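**Headlight bulb keeps blowing on the same side, any ideas?**

Kenna Menzies

My nearside dipped bulb has gone again. It's the third since March and always the same side. I've been buying Brillus ones, the ordinary kind, and the last did less than 4000 miles. The other side is still on the bulb it had when I bought the car. The garage offered to fit a new headlamp unit for 300 plus labour, and I'd like to rule out the cheap things first. Mostly daytime driving, lights always on.

---

**Waldemar Nowicki**

Check the connector before you spend anything. If the plastic is brown or the terminals look burnt, the contact is poor and the heat will shorten the life of every bulb you put in. A new connector with a short tail of wire costs very little. Don't touch the glass with your fingers when fitting. Look for water inside the lamp too, as a perished rear cover will let damp in.

---

**Sadao Amano**

cheap bulbs. buy better ones

---

**Bergþóra Skov**

Agree with Waldemar about the connector. I'd also put a meter across the battery with the engine running. Anything much over 14.5 volts is hard on bulbs, although you would expect both sides to suffer. Vibration is the other one: make sure the retaining clip is properly seated, as a bulb that can rattle won't last. Mine was the clip, and I do much the same sort of daytime driving as you.

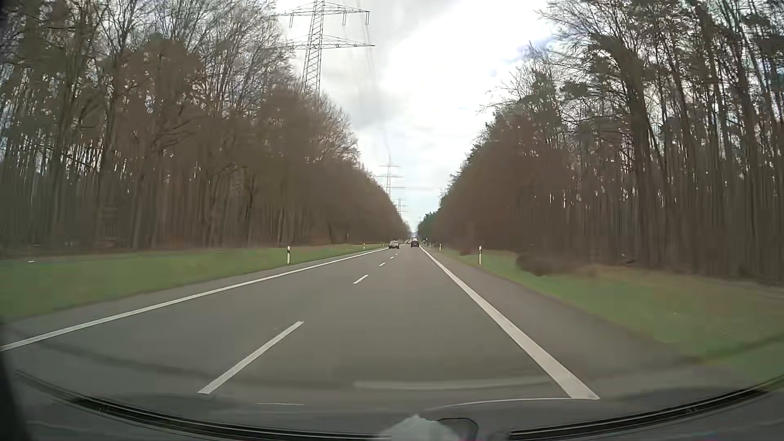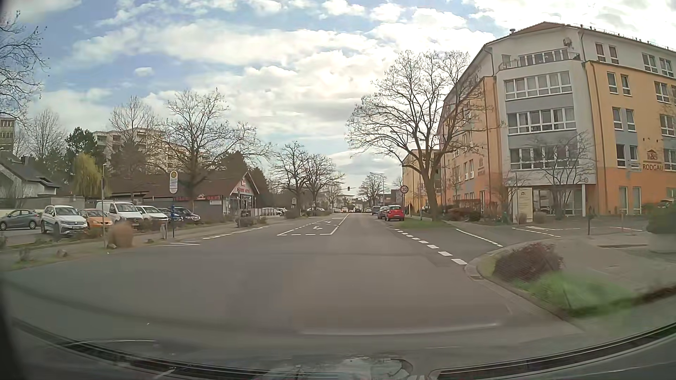
Asphalt roads, one through the forest and one with the turning lane.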